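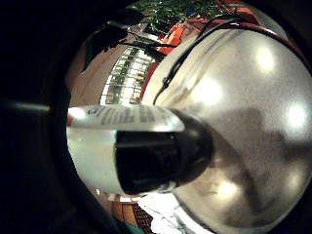
Hand-held gripper, lamp task. Reflector and socket close up, window side of the room behind.

Notebook, Jasdale room, Saturday

Started on the lamp set this morning. The plan from last time was to do all the kitchen things first, but the kitchen things are still in the van, so lamps it is.

Task as written on the sheet: approach the lamp from the front, close the fingers on the shade or fitting, turn it to a new angle, let go, back off. One demonstration is one full go. If you fumble the grip and recover, keep it and tag it as a recovery. If you drop the tool or walk into something, bin it.

Count at lunch was 168 kept. Target for the whole lamp set is 2000 across all rooms, so there is a long way to go and we shouldn't try to get it all out of Jasdale. The Grevholm rooms are plainer and we want both.

Notes on shiny metal. The silver reflector throws back bright round highlights, and there is a big brownish-grey dark patch in the reflection as well. I don't know yet what the policy will make of that. The Marchand run had trouble with chrome taps and I suspect this is the same sort of thing. Options are to shoot more angles of the same lamp, or bring in a matt shade and mix the two. I'd go for both. Please don't dull the metal with spray, we want it as people have it at home.

Cable: a thin black one goes over the top of the dome. Added a tag for it, cable_near, to be used whenever a cable is within a finger's width of where you mean to grip. I went back and tagged the morning's files by hand – took 9 minutes, so no excuse for skipping it.

The label on the white part is too blurred to read in the stills. Fine for our purposes. If anyone wants the lamp's details for the object list, read them off the thing itself.

Tracking was all right for most of the morning. It slipped 2 times, both when the dome was so close it took up a large part of the view. Slower approach over the last stretch seems to help, but that's a small number to go on. The Grillero script flags a slip if the path jumps, so run it before you rename anything.

To do
Sync clocks again after the battery swap
Re-record the two slips
Matt shade from Grevholm
Ask whether "turn" and "tilt" should be one label or two
New finger pads, left one is wearing

Afternoon: same lamp, blinds as they are, start again from the left.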